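Trilcombe finger comparison: soft goods set

README, version of March 8, 2022

What this is

Recordings made while comparing two finger designs for the Trilcombe hand-held gripper. The task throughout is picking up and moving cloth in furnished rooms. The set has 1,497 recordings from 14 rooms, all in or near Arkville. Each recording is one attempt by one operator, including the attempts that went wrong.

The fingers

Bianchini fingers are the older design. They are stiff, with a flat gripping face, and close parallel over most of the travel. Carko fingers are softer and spread a little at the tip under load. Both fit the same linkage and take a few minutes to swap. The linkage, trigger and camera mount were left alone for the whole comparison.

We expected the Carko fingers to do better on everything. On thin cotton they did, mainly when the operator came in low and let the cloth bunch before closing. On heavier cloth the two were hard to tell apart, and the Bianchini fingers were easier to line up because they hide less of the view between the jaws. 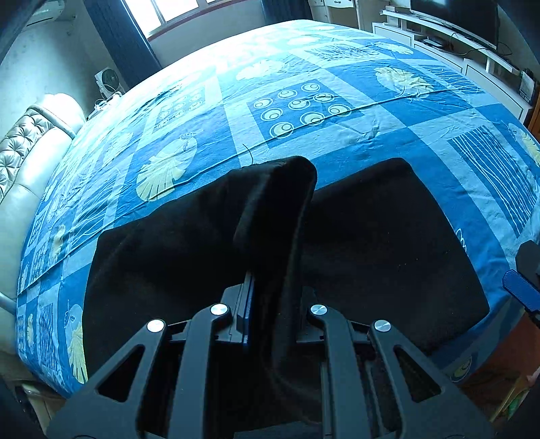 Dark cloth was the harder case for the camera. With a bright window behind the bed, auto exposure settles on the window side and the fingers lose their edges against the cloth. We tried a fixed exposure for 151 recordings and went back to auto, as the fixed setting made the darker rooms unusable. Those recordings are kept and have "fixed" in the exposure column.

Files

Each recording has a folder with the video, the jaw opening over time and a short text file of settings. The index is one CSV at the top level. Its columns are room, surface, cloth, finger, exposure, hands and result.

Result is filled in by the operator straight after the attempt: held, slipped, missed or stopped. "Slipped" means the jaws closed on cloth and lost it before release. "Stopped" covers anything the operator gave up on, including tracking loss.

Known problems

In 41 recordings the jaw opening lags the video by several samples. They are listed in lag.txt and have not been corrected.

Room 9 was recorded before the trigger spring was changed, so closing speeds there should not be compared with the rest.

Patterned sheets sometimes upset the tracking when a fold moves under the tool. A jump in position with no matching movement in the video is usually this.

Still to do

A second round with thicker pads is planned for June. It will use the same column names, with a new value in the finger column.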